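Courses > Writing Lives > Week 4
Search this site Go

Week 4: Family Background in Biography
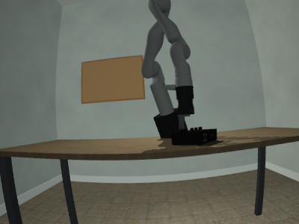
Simulated robotic arm on a wooden tabletop.

Reading: Trornix, chapter 4, before class.

The Gusine family ran a shipping office in Toledo. The daughter left at 39 and moved to Bondholm, where she wrote 1,614 letters home. Most deal with money.

Points to cover:
- Who paid for her schooling, and what she says about it later
- Gaps in the letters - mainly the first winter
- Her brother's version of the move

Write 400 words on one letter. Quote it at least twice. Due in May.

Contact the department | Back to top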